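New managers at Rusten learn to hold shorter meetings

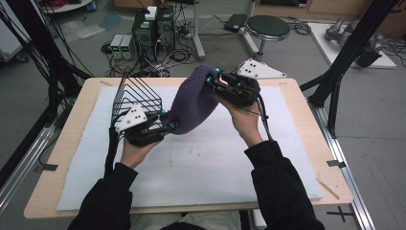 A knitted beanie held between two hand-held grippers.

Kęstutis Rozīte has trained first-time managers at Rusten for nine years. Most of them come from the floor, where they were good at the job and were asked to lead the people they used to work beside.

"They get the title in April and the training in the fall," he says. "By then they have already picked up habits, and some of those are hard to shift."

The course used to be a full week at the Buenaventura office. Rozīte cut it to four half days spread over two months. Between sessions, each manager has to hold one-on-one talks with everyone on the team and write down what was agreed.

"I don't read the notes. They are for the manager. If you can't write down what you agreed on, you probably didn't agree on anything."

The second session deals with delegation. Rozīte asks the group to list what they did the day before and mark the tasks someone else could have done. He remembers a group from the Ralto plant where one supervisor marked around 6 out of every 10.

"She was still ordering the gloves and filling in the shift sheet at night. She handed over the ordering first. The shift sheet took her longer to let go of."

Not everything has worked. A mentor program with the Tendadmont site was dropped after one season. The mentors had no time set aside for it, and calls were moved again and again.

"That was my mistake. I asked people to be generous with hours they didn't have. If we try it again, it goes in the schedule from the start."

Asked what he would like to change next, Rozīte mentions the pay talks. New managers sit through their first round with very little preparation, and he wants a session on it before winter. The budget for that has not been settled.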